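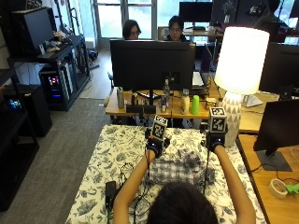

November 11, 2023. Shrinkage and skew, yarn-dyed cotton checks, continued.

Purpose of the day: find out why the Malinowski cloth passes on width and fails on length, and whether the fault is in the cloth or in our handling. The failures so far are all in the warp direction. Weft is well inside tolerance on every piece.

Stock: six panels cut from the middle of the bolt, clear of both selvages, plus one control panel that is marked and conditioned but not washed. Edges overlocked with the gray polyester thread. Benchmarks drawn with the template and the laundry pen, then gone over with a stitch of contrasting thread at each mark. The pen alone faded too much last time and we were guessing at the centers.

Conditioning: flat on the rack overnight, door closed. The humidity logger had stopped again (battery contact, bent it back). I have no trace for the first part of the night. The reading this morning was in range and did not move while I measured, so I am accepting it, but the gap should be noted if these figures go anywhere.

Wash: Hekus front loader, cotton program at 60 °C, standard detergent, ballast made up from the hemmed polyester-cotton pieces. No softener in the first three panels. Floltow in the last rinse for the other three, dosed by weight. Drying was split the same way within each set: one on the line, one tumbled, one flat on the screen.

Observations, in order of measuring.

Line dry, no softener. Warp shrinkage just over limit. Slight bow in the check, visible when the panel is squared to the bench edge.

Tumble, no softener. Worst of the set, as expected. The seam puckered at one corner and pulled a benchmark in, so I discarded that pair and averaged the remaining two pairs.

Flat dry, no softener. Inside limit. Surprising, given the line-dry result on the same cloth and the same wash.

Line dry, Floltow. Inside limit, barely.

Tumble, Floltow. Over limit, less than without.

Flat dry, Floltow. Inside limit. No useful difference from the plain one.

So flat drying gives a pass either way, and line drying is on the fence. My first thought was that the line should stretch the warp under the weight of water, which would hide shrinkage. The line panels were pegged by the weft edge, though, so the weight was pulling across the warp and not along it. The test sheet does not say which edge to peg. It should. Correction to be drafted.

Second thing. I remeasured the three plain panels after smoothing them by hand and got a different answer from the first pass on the line-dried one. The creases in this cloth are shallow and broad and they take up length without looking like much. Pressing is not allowed at this stage. Smoothing is allowed, but the sheet only says "without distortion," and two operators will read that differently. Tried three ways on the same panel:

a) Lay down and measure as it falls. Shortest reading.
b) Lay down, lift opposite corners, let drop, pat from center out. Middle reading, best repeat.
c) Draw flat by the edges. Longest reading, poor repeat, clearly stretching it.

The spread between (a) and (c) is larger than the margin we are failing by. Use (b) from now on and write it on the sheet.

Rub test was left running on the other bench while this was going on. Taken off at 2,000 cycles. Slight fuzz on the dark stripe, none on the ground. Not part of today's question, logged in the abrasion book.

Sent the line-dry result and the note on pegging over to Wenddale before lunch and asked whether they had seen the same on their half of the bolt.
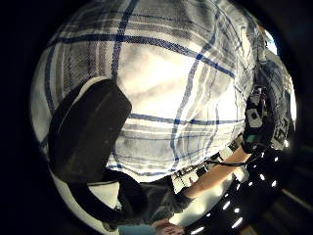 Wenddale wrote back that their line-dried panels all passed, that they peg by the warp end without having thought about it, and that they have seen differences of up to 2 percent between pegging directions on looser checks. They also asked whether our water had been softened, as theirs comes straight from the main. It had not. They do not agree with dropping (a), on the grounds that a customer measures the thing as it falls.

Fair point about the customer, but the limit in the order was set against a flattened measurement, so (b) stands for acceptance. I will record (a) as well for the Malinowski cloth only, in a separate column.

To do:

Repeat line dry, no softener, pegged by the warp end. Same wash, same ballast.
New battery holder for the logger.
Check the template against the steel rule. The corner hole looks worn.
Rewrite the drying paragraph of the test sheet and send to Wenddale for comment before the December run.
Order overlock thread, gray. Less than one cone left.

Remaining cloth rolled, not folded, on the lower shelf with the bolt ticket pinned to the outside.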